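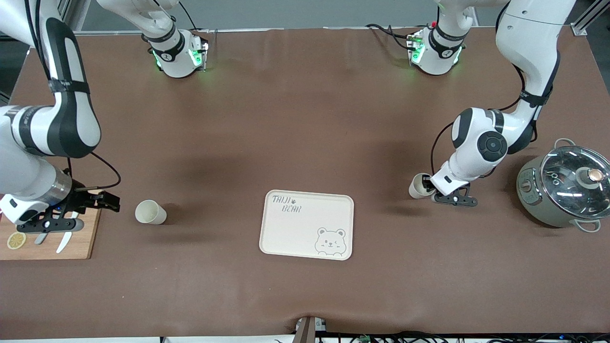
Step 4: Set up the cups and the board

By now both arms should be bolted down and homed, and the Skedis controller should be talking to each gripper. If it isn't, go back to Step 3 before you put anything on the table.

Work on a matte surface. Ours is brown, and the pale cups show up well against it. Lay the cutting board flat near one side with the knife on it, and keep the tray between the two arms. Leave the pot unplugged for all of this.

Paper cups crush easily. Start with the grip force at 25 and go up to 30 only if the cup slips. Set the jog speed to its lowest value and leave it there until you have a full run with no contact alarms.

Step 5: Check the wrist view

Open the Lasport viewer and bring one gripper over an upright cup. Jog sideways until the cup sits centred above the gap between the fingers, with the rim close to a true circle. A rim that looks oval means the wrist is tilted – fix that first, then save the pose.

Keep the board well clear of the cup so a finger can come down beside it. Wipe the table as you go. Small white specks can confuse the colour threshold on a plain background.

Record up to 3,000 frames per run. Longer files take ages to load.

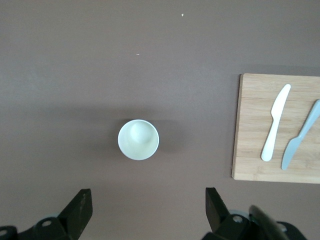
Biswas wrote in to say that 25 was already too much for thin cups, and that dropping the force and slowing the close gave a cleaner grip. Worth trying if your rims are buckling.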